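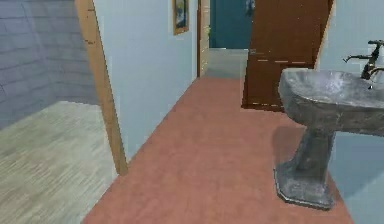

The Lewis had 21 rooms and Marian had been given the smallest of them. The man on reception said it was a quiet one. He said it twice while he looked for the key.

She had booked it in December, the week after the funeral, when a hotel in Brilbridge seemed as good an idea as any. Her mother had stayed there once, before she was married, and had talked about the breakfast for forty years. Kippers, mostly, and a waiter who knew how she took her tea.

"Is the dining room still at the back?" Marian asked.

"It's a gym now," he said. "Breakfast comes in a bag. We leave it outside your door at six."

She signed the card. The room was 90 pounds a night, with a deposit for the key.

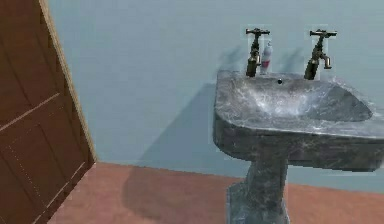 Bleddyn Griffiths

Upstairs she hung up her coat and sat on the bed with her shoes on. There was a kettle, two cups and a leaflet about boat trips. She read the leaflet through to the prices and then rang her brother.

"What's it like?" he said.

"It's all right. They've done it up."

"Did you ask about the kippers?"

"There aren't any kippers, Paul."

He was quiet for a bit. She could hear his television. He asked if she wanted him to drive over, and she said no, it was too far, and he had work in the morning.

She slept badly until four and then well. When she opened the door the bag was on the carpet with her room number on it in pen. It held a roll, a yoghurt and a carton of orange juice. She took it down to the harbour and ate on a bench facing the boats.

A woman in a green fleece was hosing down the slipway. Marian asked her if there was anywhere in town that did a proper breakfast.

"Trunico's, up the hill," the woman said. "What are you after?"

"Kippers."

"You'd want to get there before nine, then."

Marian put the yoghurt back in the bag and looked at her watch. It was ten past eight. She asked which hill.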